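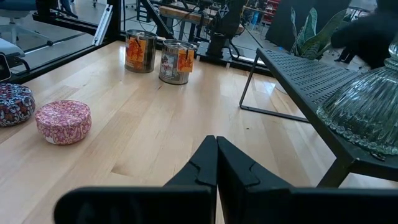 Aug 6, 2022

I stopped buying loose leaf tea by mail last November, and I've been meaning to write down why and what I do now.

For years I ordered from Tkachuk, mostly their smoky black and a plain green. The tea was good. The trouble was the minimum order, which kept creeping up, so I always had more than I could drink in a season. Green tea does not keep well. By spring it tasted like hay and I was drinking it out of guilt.

So I set a rule of 4 teas in the house at one time. When one runs out I can buy another. It sounds strict but it has been easy to follow. I have two blacks, one green and something without caffeine for the evening, which right now is a mint from the Warkness market stall.

Storage matters more than I used to think. I kept everything in glass jars on the windowsill because they looked nice, and light is bad for tea. Now it all goes in metal with a tight lid, away from the stove. I smell each tin before I put a new tea in it. The smoky one gets into everything, so it has a tin of its own for good.

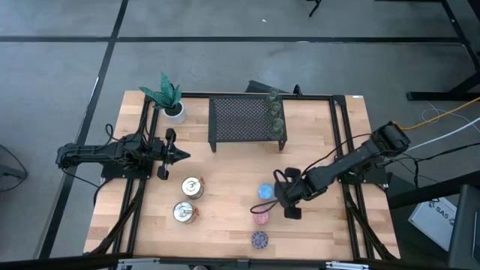
Tin cans on the butcher-block table.

As for brewing, I've gone back to weighing the leaves. I used to go by spoonfuls, but a spoon of rolled oolong and a spoon of fluffy white tea are very different amounts. A cheap kitchen scale is fine. I let the kettle sit for 2 minutes before pouring on green, and I take the leaves out sooner than the package says.

The money part surprised me a little. I was spending $60 on each order and now I spend $40 over the same stretch – and I drink all of it.

The shop in Plundside has started carrying small bags from Wundby, so I'll try their breakfast blend when the current black is gone. I still have a fair bit to get through.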